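Plallthorpe Help Community > Automation > End Effectors
Choosing between a two-finger gripper and a suction cup for mixed items in a metal bin
Status: Open. Answers: 3 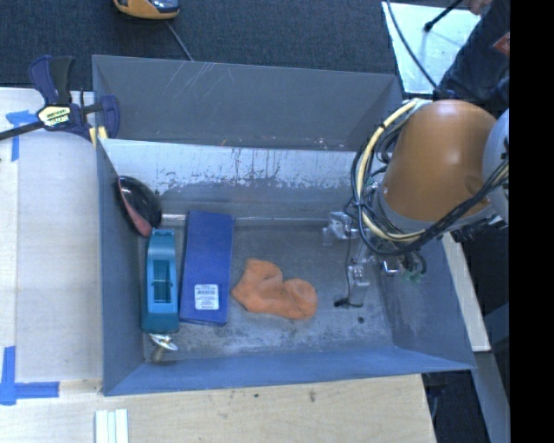
Reply from Agbeko: Before any recommendation is made, please state the payload of the arm, the clearance between the gripper and the bin walls, and whether the cable bundle moves freely when the wrist turns. Members are asked to include these points in the first post.

Question (original post, edited to include the requested details)

Our department is conducting a comparison of two end effectors for picking mixed household items from a metal bin with sloping walls. The first is a parallel two-finger gripper of metal construction. The second is a single suction cup supplied by Bundholm. Both are to be tested on the same arm, with the same fixed camera and the same controller settings. The test set includes a long flat box, a tape dispenser, a soft folded fabric item and a rounded black object.

The payload limit at the wrist is 2 kg. Each end effector is allotted 400 attempts. In the preliminary trials, the two-finger gripper performed well on the fabric and poorly on the box when the box lay flat on the floor. Items close to the left wall were frequently missed by both. The cables have not restricted the wrist so far, but we have not tested the full range of rotation.

We request advice on the following. Should items near the wall be scored separately? Is it acceptable to change the finger pads partway through the comparison?

Answer 1 (accepted)

Items near the wall should be scored separately. A miss near a sloping wall is often a problem of approach angle, and combining it with misses in open floor will hide the difference between the two tools. We suggest a border zone of 50 mm measured from the foot of each wall. An attempt belongs to the zone if the chosen grasp point falls within it, regardless of where the remainder of the item lies.

The finger pads should not be changed during a comparison. If a change is necessary, close the current series, record the pad type, and begin a new series from the first attempt. The same rule applies to the suction cup, including replacement of a worn cup with an identical one, which should at least be noted in the log.

With regard to the flat box, please confirm that the fingers are able to reach the floor on both sides of it. A box that is wider than the maximum opening cannot be picked from above in that position and should be recorded as out of range. It should not be recorded as a failure.

Answer 2

Use suction for the box and fingers for everything else.

Answer 3

The department at Driltorham completed a similar comparison and wishes to add one point concerning the camera. Bare metal reflects strongly, and our depth readings were unreliable along the walls. We lost 8 percent of attempts to false grasp points before the lighting was moved. Those attempts were charged to the gripper in our first report and had to be reassigned afterward. We recommend that the controller log store the proposed grasp point together with the result of each attempt.

Full rotation of the wrist should also be checked at low speed before the main series begins. Our cable ties required adjustment after the suction line was added.

Comment on Answer 3 from the original poster: The log format has been amended accordingly. The border zone will be adopted for both series.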